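Expansion pack installed but new maps missing from the list
Asked by Skye Haldane in Jendska > PC > Installation and updates
Viewed 1,279 times

I bought the Butar expansion for Jendska in June and downloaded it through the Sinix launcher. The launcher marks it as "Installed" and the folder has grown, so the files are there. In game, the map list shows only the base maps. The expansion tab is greyed out.

Tried so far:
Restarting the launcher and the PC
Verifying files (no errors)
Signing out and back in

The base game is on version 94. My friend has the same expansion on the same version and can host the new maps, but when she invites me I get "Content mismatch" and go back to the lobby. Is there a way to fix this without downloading the whole game again?

3 answers

Accepted answer
Niall Rankin

Your licence file is out of step with the content. Verifying doesn't catch it, as the check covers the game data and leaves the licence cache alone.

1. Close the game and exit the launcher from the system tray. Closing the window leaves it running.
2. Open the Jendska install folder and go into "user", then "entitle".
3. Rename cache.dat to cache.old. Do not delete it yet.
4. Start the launcher, wait until it shows you as online, then start the game from there. A desktop shortcut skips the licence step.
5. At the main menu, open Extras and choose Refresh content.

The refresh took 20 seconds on my machine. If the tab is still grey, check the region shown on your account page. An expansion bought in one region will install over a base game from another — but it will not unlock. In that case only support can move the licence.

The "Content mismatch" message should go once the tab is active. If it stays, compare the build number in the bottom corner of the menu with your friend's. Version 94 had two builds.

Griet Martens

just reinstall, worked for me

Shona Sutherland

Niall's steps worked here, with one difference. I had mods in the "custom" folder, and the game rebuilt the cache without the expansion each time until I moved them out. Any mod that replaces the map list will do this, including the older Chou menu mod. Move the folder, refresh, check the tab, then put the mods back one at a time.
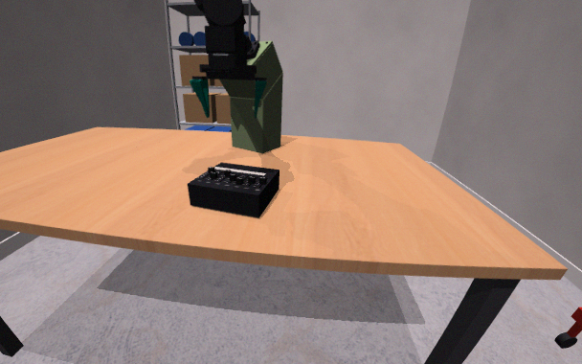

Control box on the table

If you run a lot of mods, look in the log as well. Search for "entitle" and read the line after it. Code 124 means the licence was found but the map list was overridden, so a mod is to blame. With any other code I would go back to the region check.

Comments on this answer

Skye Haldane: Code 124 for me. Moved the mods out, renamed the cache again and the tab is active. Invites work too. Marked Niall's as accepted as it covers most of it.

Davina Lamont: Does the rename affect saved loadouts?

Shona Sutherland: No, those are in "profile".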